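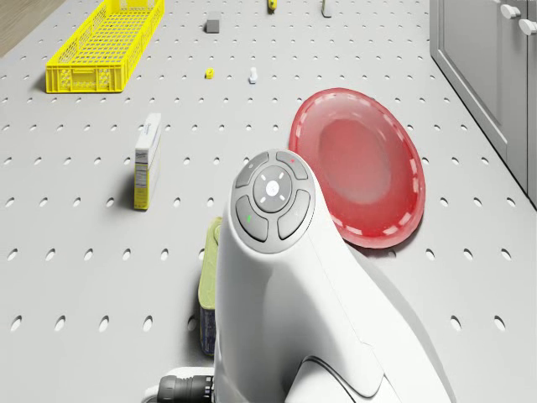 Laying out a bench arm in simulation first saves drilling the real bench twice. These notes cover the arm for the Lendwood build, which goes onto a shared bench at the Korkside workshop, and they start from the model. The bench top is perforated, so every fixture has a finite set of places it can go, and the model has to carry the same holes. Put test objects of different shapes on it before anything is tuned. The red plate next to the wrist is a good early check: it is low and wide, and the arm covers part of it from some angles.

You need a mesh of your arm, a tape measure, a physics simulator that reads joint limits from file, and one free evening.

1. Model the bench

Measure the real bench from one fixed corner and keep using that corner. Ours is 600 mm deep at the working section. Model the top as a solid slab for collision and draw the holes as surface detail only. A collision mesh with real holes is slow, and small parts catch on the edges in ways they never do on the bench.

Set the bench as a static body. If it is left dynamic it will creep a little under load, and every position you record afterward will be wrong by that amount.

2. Place the arm

Put the base origin on a hole centre, not at an even measurement. Check three things before saving:

- The base plate bolts land on holes.
- The cable connector has room for its bend. Ours leaves the base sideways, so the space beside it is reserved.
- The arm clears any upright panel or cabinet through its full range, with a margin you would trust in real life.

Run each joint slowly to both ends of travel with the others at zero. Then repeat with the elbow folded. Most collisions we logged were in the second pass.

3. Add the test objects

Use a mix of sizes and keep them well apart at first. A lattice-sided crate, a plain block, a banana, a bottle and a couple of very small parts will show most contact problems. Give each one a sensible mass. The default density in our simulator made the small parts far too heavy, and the gripper appeared weaker than it is.

Let the scene settle before the arm moves. Ours is held for 10 seconds of simulated time. Anything still sliding after that has bad friction values or is starting slightly inside the bench.

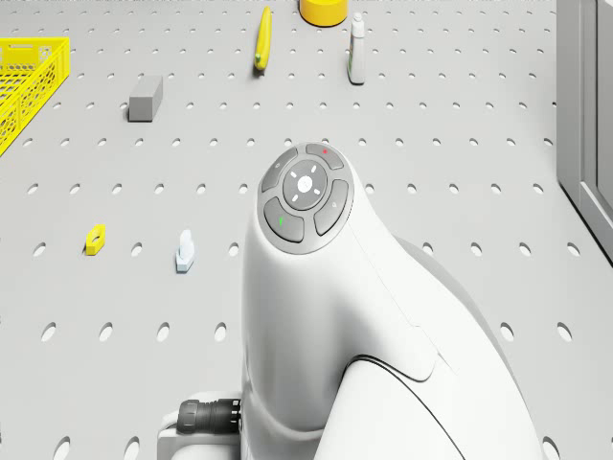 4. Set the home pose

Home should keep the gripper high and empty, with the elbow bent and nothing tall beneath it. Store it as joint angles. A home pose stored as a tool position can be reached by more than one elbow arrangement, and the solver will not always choose the one you tested.

Group the objects by the reach they need. We keep mugs near the base, small parts down the middle, and crates to one side where the arm can drop into them without crossing the cabinet. Save the layout under its own name. The one used from here on is layout 1603 in the Prumorness folder. 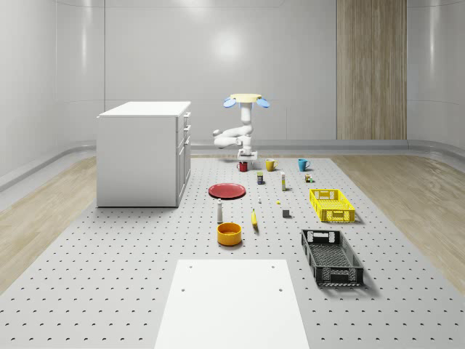
A reader of the first version wrote that the mugs belong further out, as a handle is hard to approach when the arm is folded that tightly. The same message suggested turning all the handles one way until plain lifts are reliable, then randomizing them. Both points are fair. The second has been adopted; the first depends on your arm's link lengths, so test it before moving anything.

5. Check the tool end

Inspect the wrist and tool close up, with the collision shapes switched on. Look for shapes that overlap at rest. Two parts that touch at rest push on each other every step, and the result is a faint shake that looks like bad motor gains. Exclude neighbouring pairs from collision one at a time - never the whole tool at once, or real contact goes missing too.
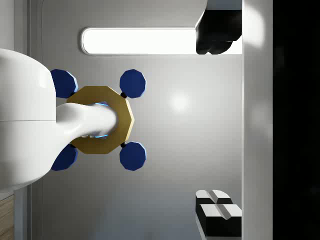

Tool end, close up: gold ten-sided plate and dark blue pads.

6. Run it, then move to the bench

Run the full home-to-crate cycle for 3080 steps and log joint torque. Look for single-step spikes. A spike at the same step in each run is a geometry fault; one that wanders is usually the solver, and a smaller time step will settle it.

Once the log is clean, print the base position as a row and column of holes counted from your fixed corner. Mark that on the real bench with tape, bolt the base down, and run the first cycle at the lowest speed with a hand on the stop button. The drawings for the bolt plate are in the Krajewska folder, next to the layout files.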